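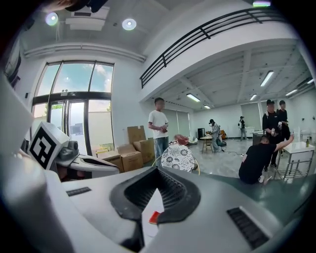
Polished grey floor and white walls, Gusbridge.

August, started 9.40

Second go at the floor cleaner dilution. Last batch of Pimico concentrate left a dull film on the sample tiles once they had dried overnight, worst on the dark ones. Suspect the mix was too strong, or the tap water here is harder than what we had at Guerra.

Made up 2000 ml in the big jug, 139 ml concentrate, the rest cold tap water. Stirred by hand, left ten minutes for the froth to drop. Old batch had 197 ml in the same volume.

Tiles 1 to 4: new mix, flat mop, one pass, no rinse.
Tiles 5 to 8: new mix, one pass, then plain water.
Tile 9: old mix, kept for comparison.
Tile 10: water only.

11.15. All dry to the touch. 1 to 4 much better than 9 but there is still a faint smear if you get down low and look towards the window. 5 to 8 clean. Tile 7 has a scratch, was there before, ignore it.

Heel marks: new mix shifts the light ones. The black rubber ones need a pad whatever the strength.

Feletti sheet gives no figure for hard water. Batch number on the drum is 2723, written on the lid as well now as the label is coming off.

14.30. Repeated 1 to 4 with a better wrung mop. Smear gone on 1 and 2, just visible on 3. So some of it was too much liquid going down.

To do: try the same mix with deionised water, and buy more mop heads. Tiles are on the bottom shelf, please don't stack them face to face.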